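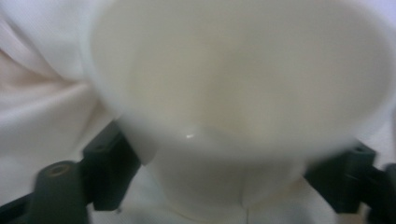 ## Is weighing your coffee really worth it, or have we all been sold a scale?

**hweldu_59** wrote:

I've been making coffee at home for a long time with a scoop and a kettle. My brother-in-law bought me one of those Skeduner scales for my birthday, the one with the timer built in, and told me I'd never go back. Well, I used it every morning through October and I'm ready to go back.

My cup tastes the same. I mean it. Same beans, same kettle, same cone. The only thing that changed is I now stand there at six in the morning watching numbers go up.

So what am I missing? Please don't tell me "consistency" unless you can say what you get out of it.

---

**RobelY** wrote:

Consistency.

OK, serious answer. A scoop of dark roast and a scoop of light roast don't weigh the same. If you buy the same bag every time, you already have a fixed dose and the scale isn't doing much for you. If you change bags a lot like I do, the scoop is off every time and you spend half the bag figuring out why it's sour.

What do you buy?

---

**hweldu_59** wrote:

The medium from Nigatu, the two pound bag. Have for years.

---

**RobelY** wrote:

Then there's your answer. Your scoop was calibrated by years of drinking the stuff.

---

**chaudhary_a** wrote:

I don't buy this. Even with one kind of bean, a scoop can be heaped or level, and most people are half asleep when they do it. I weighed my own scoops for a week and the spread was bigger than I wanted to admit. You say it tastes the same, but did you try the two side by side without knowing which was which? Memory is a terrible judge of coffee.

---

**hweldu_59** wrote:

No, I did not run a blind trial in my kitchen. Did you?

---

**chaudhary_a** wrote:

I did. My wife poured. I picked the weighed one four times out of five.

---

**Habte_H** wrote:

Four out of five doesn't mean much, Ashok. Flip a coin five times and you'll get four or more heads pretty often. Do it twenty times and come back.

Also, weighed against what? If your scoop came out light that day then you were comparing strong coffee with weak coffee. That shows you like it stronger. You could get there with a bigger scoop.

---

**chaudhary_a** wrote:

Fair on the five. I'm not drinking twenty cups for you though.

On the second part, how do you know how much bigger without weighing it? You're going to guess, and then guess again tomorrow.

---

**Habte_H** wrote:

You taste it. If it's weak you add some the next day. People got good coffee that way for a very long time before anybody sold them a scale with an app.

---

**hagos_adugna** wrote:

Water is the part everyone skips. I was measuring my beans down to the tenth of a gram and then pouring "up to the line" on the server. Turned out my 600 ml line was really closer to the 700 mark on a kitchen jug. All that care over the beans and I was way off on the other half.

So Henok, before you put the scale in a drawer, use it one time to check your markings. Set the server on it, zero it, fill to the line. A gram is a milliliter, near enough. Then you can go back to the scoop if you want.

---

**hweldu_59** wrote:

That's the first thing in this thread I'd call useful. I pour to the 400 line on a Vostow server. Will check it tonight.

---

**RobelY** wrote:

Do it with room temperature water. Hot water weighs a little less for the same volume. Not enough to taste, but you're going to get somebody in here saying it.

---

**Habte_H** wrote:

I was in fact typing that.

---

**hweldu_59** wrote:

Dec 13, 2023, checking back in. The line on the server is fine. I filled it three times and it came within a couple grams every time. So now I have a tested server, a scoop that works and a scale I don't need.

I'll grant that if I switched beans every week I might see it differently. I still think most of this is people wanting a new thing on the counter. The Codbridge grinder I got used did more for my coffee than any amount of weighing – you could taste that one the first morning.

---

**chaudhary_a** wrote:

Nice that the grinder passed without a blind trial.

---

**hweldu_59** wrote:

Walked into that one. I stand by it.

---

**hagos_adugna** wrote:

If you're getting rid of the scale, does it read in grams only or ounces too? Mine died and I'd take it off your hands.

---

**hweldu_59** wrote:

Both, there's a switch on the bottom. I have to ask my brother-in-law first. Message me.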